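일요일 오후 두 시, Zundatholm 연구동 일층의 문이 일반 방문객에게 열렸습니다. 가정용 로봇 소프트웨어를 만드는 Kiron 팀이 일 년에 한 번 하는 공개일입니다. 올해의 주제는 '가상의 집에서 연습하는 로봇'이었습니다. 접수대에서 이름을 적은 사람은 699명이고, 작년 공개일보다 많았다고 주최 쪽은 밝혔습니다.

# Kiron 공개일, 가상의 침실에서 로봇을 움직이다

방문객이 제일 오래 머문 곳은 복도 끝의 시연실이었습니다. 큰 화면 두 개와 의자가 놓여 있고, 화면 안에서는 시뮬레이션 로봇이 컴퓨터가 만든 집 안을 움직였습니다. 진행을 맡은 Karim Ouali 씨는 먼저 프로그램의 이름을 소개했습니다. Wamura라고 부르는 이 프로그램은 방의 구조와 가구, 작은 물건들을 불러와서 로봇이 그 안에서 연습하게 합니다. 현재 준비된 방은 1,165개이고, 침실과 부엌이 가장 많습니다.

이날 시연에 사용한 것은 침실이었습니다. 붉은 자주색 이불이 덮인 큰 침대가 있고, 그 옆에 유리 상판의 책상이 있습니다. 책상 위에는 전등과 작은 물건 몇 개가 놓여 있습니다. Ouali 씨의 설명에 따르면 침실은 쉬워 보이지만 로봇에게는 꽤 까다로운 방입니다. 침대가 바닥을 많이 차지하기 때문에 몸을 돌릴 자리가 좁고, 유리나 광택이 있는 바닥처럼 빛을 반사하는 면은 거리를 계산할 때 오차를 만들 수 있습니다.

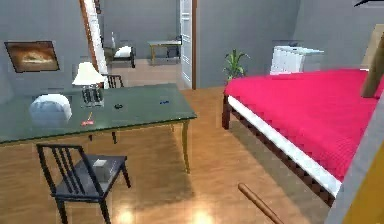 시뮬레이션에서 잘하는 로봇이 진짜 집에서도 잘하느냐고 한 방문객이 물었습니다. 자기 집 침실은 이렇게 정돈된 적이 없다는 말도 덧붙여서 시연실에 웃음이 났습니다. Ouali 씨는 그 질문을 매년 받는다고 대답했습니다. 가상의 방에서 배운 동작을 그대로 실제 로봇에 옮기면 실패하는 경우가 아직 많고, 그래서 팀은 조명, 바닥의 색, 물건의 위치를 계속 바꾸면서 연습을 반복한다고 합니다. 같은 침실 하나에서도 배치를 바꾼 연습이 1,279회를 넘는다고 그는 말했습니다.

시연의 순서는 단순했습니다. 진행자가 목표를 정하면 프로그램이 이동할 길을 계산하고, 로봇의 몸에 달린 가상 카메라가 보는 모습이 화면에 나옵니다. 방문객은 왼쪽 화면에서 로봇의 시점을, 오른쪽 화면에서 방의 평면도를 볼 수 있었습니다. 평면도에는 로봇이 지나간 길이 파란 선으로 남았습니다. 한 번의 연습이 끝나면 진행자가 기록을 열고, 속도를 느리게 해서 다시 보여 주었습니다.

느리게 보는 시간이 오히려 인기가 있었습니다. 어린이들이 앞줄에 앉아서 "왼쪽!" "더 뒤로!" 하고 화면에 지시를 했고, 진행자도 몇 번은 그 말대로 목표를 바꾸었습니다. 물론 로봇은 목소리를 듣지 못하고, 목표는 진행자가 키보드로 입력했습니다. 지시가 서로 달라서 결정이 늦어지는 때도 있었습니다만 분위기는 계속 밝았습니다.

두 번째 발표의 제목은 '벽 앞에서의 자세'였습니다. 사람은 벽과 침대 사이의 좁은 곳에 손을 넣을 때 별로 생각하지 않습니다. 로봇은 집게의 방향, 팔꿈치가 지나갈 공간, 침대 틀과의 거리를 모두 계산해야 합니다. 게다가 카메라가 벽에 가까우면 화면의 많은 부분이 무늬가 거의 없는 회색 면이 되고, 자기 위치를 판단할 단서가 줄어듭니다. 발표자는 이런 때에 침대 머리판의 모서리 같은 세로선이 도움이 된다고 설명했습니다. 그림자에 대한 이야기도 있었습니다. 시뮬레이션의 그림자가 너무 단순하면 로봇이 실제 방의 그림자를 물건으로 잘못 생각할 수 있다는 내용입니다.
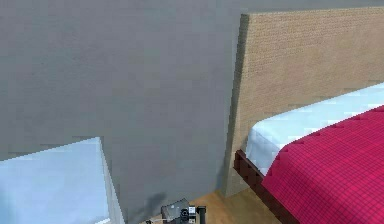
## 체험 자리와 자료실

시연실 옆방에는 방문객이 직접 조종할 수 있는 자리가 마련되었습니다. 게임용 조종기와 비슷한 장치로 가상 로봇을 문에서 책상까지 보내는 과제였습니다. 제한 시간은 삼 분이고, 가구에 닿으면 화면의 가장자리가 빨갛게 변합니다. 오후 네 시에는 줄이 계단까지 이어졌기 때문에 주최 쪽이 제한 시간을 이 분으로 줄였습니다. 이 결정에 아쉬워하는 방문객도 있었습니다.

자료실에서는 공동 연구 기관인 Ndlovu가 물건 모형의 목록을 공개했습니다. 컵, 상자, 베개, 신발 등 828개의 모형이 있고, 각각 무게와 마찰의 값이 적혀 있습니다. 담당자의 말로는 모양을 만드는 일보다 무게를 정하는 일에 시간이 더 걸립니다. 같은 크기의 상자라도 안에 무엇이 있는지에 따라 잡는 힘이 달라져야 하고, 값이 잘못되면 로봇은 가벼운 상자를 너무 세게 잡는 버릇을 배우게 됩니다.

자료실의 벽에는 방문객이 로봇에게 부탁하고 싶은 일을 적는 종이도 붙어 있었습니다. 가장 자주 나온 대답은 침대 밑의 양말을 찾는 일이었고, 이불을 개는 일이 그다음이었습니다. "아침에 저를 깨우지 말아 주세요"라고 쓴 종이도 한 장 있었습니다.

## 이불은 아직 어렵다

마지막 질의응답에서는 천에 대한 질문이 많았습니다. 현재 Wamura에서 침대의 이불은 모양이 변하지 않는 하나의 덩어리로 계산됩니다. 그래서 로봇은 침대 위에 물건을 놓는 연습은 할 수 있지만 이불을 접는 연습은 할 수 없습니다. 부드러운 천을 정확하게 계산하면 프로그램이 많이 느려지고, 하룻밤에 끝나던 연습이 며칠이 걸린다고 합니다.

Ouali 씨는 다음 판에서 수건처럼 작은 천부터 시험할 계획이라고 말했습니다. 이불의 차례가 언제인지 묻는 질문에는 날짜를 약속하지 않았습니다. 계단과 문턱이 있는 집도 준비 중이지만, 바퀴로 움직이는 로봇에게 계단은 연습의 대상이 아니라 피해야 할 장소로 들어갑니다.

안전에 대해서도 질문이 있었습니다. 한 참가자는 집에 어린아이가 있으면 로봇의 팔이 무섭다고 말했습니다. 팀의 대답은 신중했습니다. 가상의 방에 움직이는 사람을 넣는 작업이 시작되었으나 아직 걷는 속도와 방향이 자연스럽지 않고, 실제 가정에서의 시험은 그 작업이 끝난 뒤에 검토한다고 했습니다.

공개일은 오후 여섯 시에 끝났습니다. 시연에서 사용한 발표 자료는 July 중에, 그러니까 7월 안에 Zundatholm 안내 창구에서 받을 수 있습니다. 체험 자리에 앉지 못한 방문객을 위해서 작은 체험회를 한 번 더 여는 것도 논의되고 있습니다. 신청 방법은 정해지면 같은 창구에서 안내합니다.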